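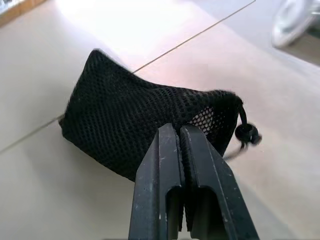

From: Rizal Menon
To: gripper-users list
Subject: Re: Carker finger set, soft goods, is it worth the money?
February 2024

Kurniawati Lau wrote:
> We are pricing the Carker ridged finger set against the stock fingers
> that come with the Nondeck arms. Most of what we handle is soft: pouches,
> sleeves, cord, small fabric bags. The seller's sheet only gives figures
> for rigid parts. Has anyone run them on cloth for long enough to say
> how they hold up? Also, is the Lostbridge wrist camera mount usable
> with them, or do the fingers block the view?
>
> Kurniawati

Kurniawati,

We bought two sets in December and have put 1,000 logged closes on one pair. Of those, 996 registered contact on both fingers. The other four were early, before Matěj Danko corrected the zero offset on the left wrist, and I would not hold them against the product.

Contact is not the same as a held part, so read that number with care. On mesh the ridges catch well if the fabric is bunched. On a single flat layer they slide until the fingers have gathered a fold. We set the approach so the tips come down slightly past the edge of the pouch and close toward the thick part, near the cord end. Going for the cord stopper directly was a waste of time with our settings. It is small and round, and it rolls out of the tips.

Wear: the faces pick up scuffs and light specks quickly. I have seen no change in ridge depth that I can measure with calipers. Lint does collect in the ridges and needs a stiff brush. We do it at every shift change. Compressed air moved the lint into the slots in the finger body, where it is harder to reach.

Camera mount: usable. The fingers take up the lower middle of the wrist view when they are near closed, so the last stretch of the approach is partly hidden. Black fingers on black fabric are also a poor combination for segmentation. Taras Kravets got better masks by using a pale table and dropping the exposure a little, although the far side of the table still tends to wash out. If your parts are light in color you may never notice this.

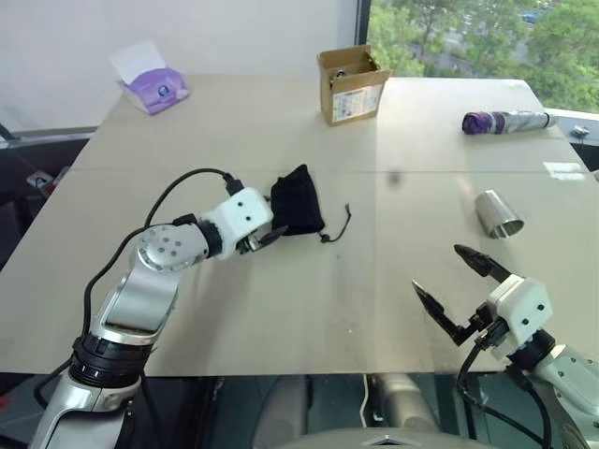
For two-arm work, keep a second view from the head. With only the wrist views, the planner had no idea what the other arm was near, and we had two stops from cable snag before we added it. Leave more slack in the wrist cable than the manual suggests – the loop has to clear the tabletop when the elbow folds in – and check it again after any change to the home pose.

We also tried the set on a mixed tray: a short steel tube, a compact umbrella, a tissue box and the pouch. The tube was the worst item. Its curved surface gives the ridges very little to bite on, and reflections upset the depth estimate. The folded umbrella was fine across the canopy. The tissue box needs a low force limit or the sides cave in.

On cost, the set as shipped lacks the 19 mm screws needed for the older Nondeck wrist plate. Kasprzak stocks them but only in bags of 19, so order one bag per pair and keep the rest. Support answered my ticket on the torque value with a link to the sheet I had quoted in the ticket. The second reply was better and came with a drawing.

If most of your volume is pouches and sleeves, I would buy one pair and run it beside the stock fingers on your own parts before ordering more. For cord alone I would look elsewhere. Rohani Lubis has the force profiles and can send them to anyone who asks off list. They are for the current firmware and should not be loaded on the previous one, where the force units differ.

Rizal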